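Home | Reviews | Tools & Bench | Forum | Subscribe

Listar Parts Tray: a review from a messy person
October | posted by the Bench Drawer

I build and rebuild old desktops for fun, and for years my parts lived in cereal bowls. So when Skinthorpe put the Listar tray on sale for $88 I caved (it was that or more bowls). It's a gray 3D-printed plate with pockets and posts, and you park your bits in it while the case is open next to you.
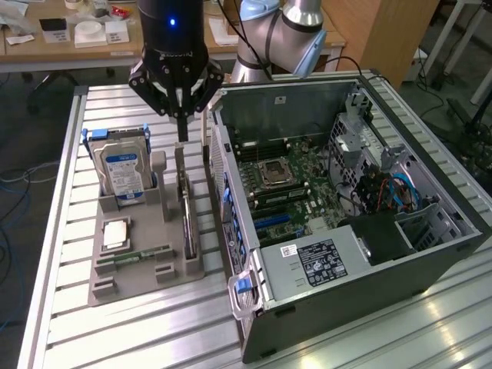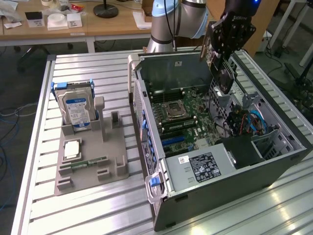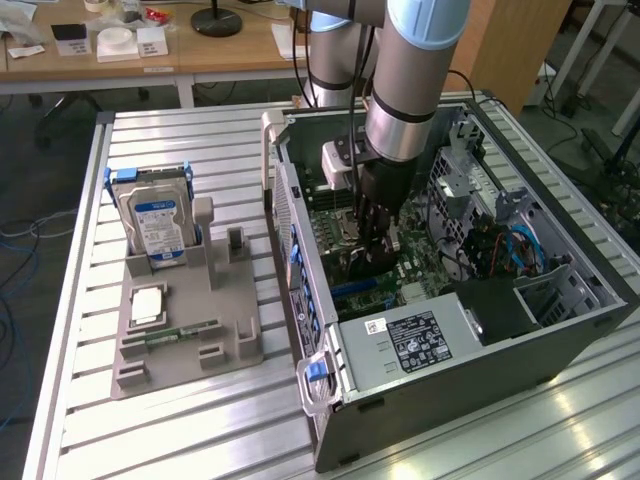
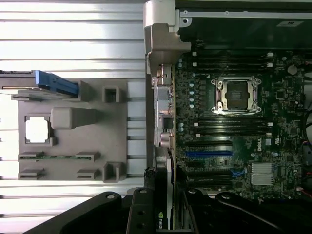 The CPU pocket is my favorite thing about it. It's square and shallow, and you can get your fingertips in at the sides, so no more chips sliding off toward the edge of the bench! The long slot for a memory module is great too. The drive holder keeps a 3.5-inch disk standing upright with its blue rails still clipped on, and I love that, because those rails are a pain to find again.

Gripes? A few. The little slots up front are too small for anything I own except screws, and screws fall over in them. It also weighs next to nothing, so on my slick table I stuck rubber feet under it. And please, Skinthorpe, print some labels on it.

I've used it for 7 rebuilds now, including a tower from 2011 with the motherboard still in it, and I haven't lost a part yet. The Mida tray is cheaper but it has no drive holder, so I'd pay the extra.

Comments (3)

slotsandbolts: Does the drive holder fit a disk without rails?

benchdrawer: It does, but it wobbles a bit.

oldtowerfan: Ordered one. My bowls are going back to the kitchen.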